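Los cumpleaños de los otros

Escribo esto en jueves 12 de agosto, con la ventana abierta y la casa en silencio, que es una situación muy rara desde que terminó el colegio. Mis dos hijos están con su abuela hasta la noche. Tengo entonces cuatro horas para mí y las voy a usar para quejarme un poco, con educación, de una cosa que me preocupa desde hace tiempo: las fiestas de cumpleaños infantiles.

Vivo en este país desde hace nueve años y creo que me he adaptado bien. Ceno tarde, doy dos besos, ya no pregunto a qué hora exactamente empieza una cosa. Pero a las fiestas de cumpleaños no me he acostumbrado. En mi pueblo, cuando yo era niña, venían tres o cuatro amigas después de la escuela, mi madre hacía un bizcocho con azúcar por encima, jugábamos en el jardín si no llovía (llovía casi siempre) y a las seis cada una se iba a su casa. No había regalos para los invitados. La primera vez que mi hijo mayor volvió de una fiesta con una bolsa llena de caramelos y un silbato, yo pensé que la había cogido por error y llamé a la otra madre para pedir perdón. Todavía se ríe de mí.

Este año la clase de mi hijo Jelle (en realidad se llama Jelle De Smet, como su padre, y los dos contestan a la vez cuando llamo) tiene un grupo de mensajes para los padres. En ese grupo se decidió invitar siempre a toda la clase. Yo entiendo la idea y me parece bonita: que ningún niño se quede fuera. Pero la idea bonita significa que entre enero y junio hemos ido a una fiesta casi todos los sábados, y que el nuestro, que cae en septiembre, será el primero del curso nuevo. Ya me han escrito dos personas para preguntarme qué vamos a hacer.

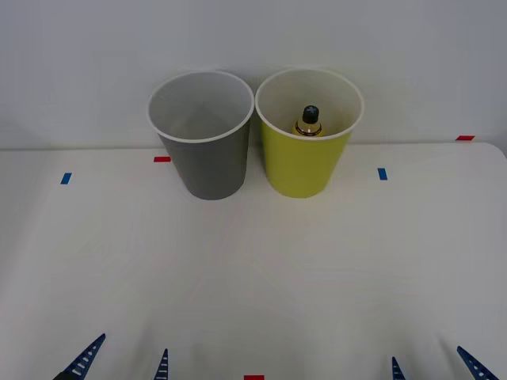 Vasos de papel, gris y verde amarillento.

No lo sé, qué vamos a hacer. Mi marido quiere alquilar un sitio. Hay uno cerca de la rotonda que se llama Ginari, con colchonetas y una piscina de bolas, donde hemos estado ya muchas veces. Pedí el presupuesto por curiosidad: 400 euros por dos horas, con la merienda incluida y una monitora que pinta las caras. Leí el mensaje dos veces porque creí que había entendido mal el número. Los números en español los entiendo bien desde el primer año, pero una siempre tiene esperanza.

Mi amiga Nathalie Martens, que también tiene hijos y que llegó aquí un poco antes que yo, opina que hay que pagar y callar. Según ella, esas dos horas compran la limpieza de la casa, el ruido, las manchas y la responsabilidad si alguien se cae. Tiene razón en todo. El año pasado ella hizo la fiesta en su piso y un niño metió un coche pequeño en el desagüe del lavabo; el fontanero le costó casi lo mismo.

Sin embargo hay algo que no me gusta de esos sitios y me cuesta explicarlo sin parecer una señora antipática. Los niños corren, gritan, comen una salchicha de pie, vuelven a correr, y cuando llegamos a casa pregunto a mi hijo si ha hablado con el niño que cumplía años. Casi siempre dice que no lo ha visto. 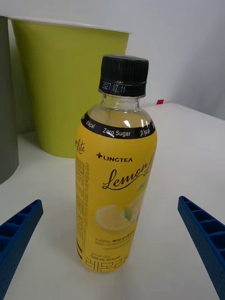

Mi suegro tiene una teoría sobre esto. Él dice que un niño debe tener tantos invitados como años cumple, y ni uno más. Con siete años, siete invitados. Me gusta mucho esta regla porque es clara, pero tendría que explicarla en el grupo de mensajes, delante de todos los padres, y he escrito y borrado ese mensaje ya varias veces. En mi lengua yo sé ser firme y amable al mismo tiempo. En español me sale una cosa o la otra. Si soy amable, entienden que al final vienen todos. Si soy firme, parece que estoy enfadada. Es una parte de vivir en otro idioma que se nota poco en la panadería y mucho en los asuntos de los hijos.

También está el tema de los regalos. En nuestra clase cada familia pone cuatro euros y se compra un regalo grande entre todos. Al principio me pareció un sistema muy inteligente. Después vi lo que pasa con el regalo grande. El de mi hijo fue un juego de construcción de 3,000 piezas (lo escribo con coma como mi padre; mi marido dice que aquí está mal y que le pongo un punto o nada). Era para niños mucho mayores. Lo montó mi marido durante las vacaciones de Navidad, solo, en la mesa del comedor, muy feliz, y nosotros comimos diez días en la cocina. Jelle mientras tanto jugó con la caja.

Mi hija pequeña es otra historia. Tiene cuatro años y para ella una fiesta es cualquier momento en que hay vasos de colores. El mes pasado celebró tres veces el cumpleaños de un conejo de tela. Nos sentó a todos en el suelo, nos dio agua, cantamos, y ella sopló una vela que no existía. La fiesta duró seis minutos y fue, lo digo en serio, la mejor del verano.

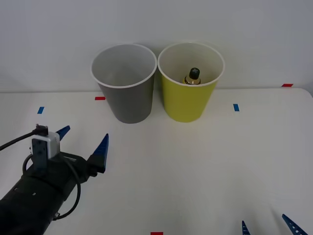 Los dos vasos otra vez, con una botellita de tapón negro dentro del de la derecha.

He pensado mucho en el conejo. Lo que a ella le gustaba era repartir el agua. Iba de uno a otro con mucha seriedad y preguntaba «¿quieres más?», y había que decir que sí, porque si decías que no se ofendía. Creo que mi hijo, aunque es mayor y ya le da vergüenza casi todo, también quiere eso en el fondo: que la gente esté en su casa y que él pueda enseñar su cuarto, su colección de piedras, el sitio del pasillo donde se mide.

La semana pasada le pregunté directamente. Tenía que haber empezado por ahí, lo reconozco. Estábamos en el coche, que es donde mejor hablamos, porque él mira por la ventana y yo miro la carretera. Le dije: ¿a quién te gustaría invitar? Pensó durante dos semáforos y me dio cinco nombres. Uno era su primo. Otro era un niño que se cambió de colegio en primavera y del que yo no había oído hablar desde entonces. Y otro era el profesor de natación, lo cual tendré que pensar un poco.

—¿Y el resto de la clase? —le pregunté.

—A los otros ya los veo en el colegio —dijo.

Mi marido todavía no está convencido. Tiene miedo de que después no inviten al niño a las otras fiestas. Yo le contesté que eso nos devolvería los sábados y me miró como si yo hubiera dicho una barbaridad, así que no insistí. Hemos quedado en hablarlo el domingo con calma. También ha propuesto una solución intermedia: el parque para toda la clase, con agua y fruta, y luego en casa los cinco. A mí me parece que una solución intermedia son dos fiestas, pero lo voy a pensar.
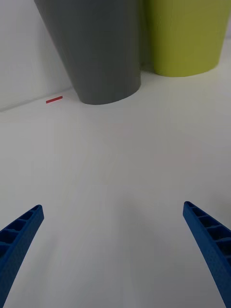

Mucha mesa blanca entre dos piezas azules.

Mientras tanto he hecho una lista, porque con las listas me tranquilizo. El bizcocho de mi madre, para el que necesito su receta y una llamada de una hora. Velas. Preguntar al portero si se puede usar el patio. Buscar el teléfono de la madre del niño que se cambió de colegio, que creo que lo tiene Nathalie. Bolsas para los invitados no he puesto en la lista, y cada vez que la leo me siento un poco culpable y otro poco orgullosa.

Si alguien que lee este blog ha conseguido decir en un grupo de padres «este año seremos pocos» sin tener problemas después, le agradecería mucho que me copiara en los comentarios las palabras exactas que usó. Lo digo de verdad, palabra por palabra, con los signos de exclamación y los dibujitos si los había. Yo el subjuntivo ya lo corrijo sola.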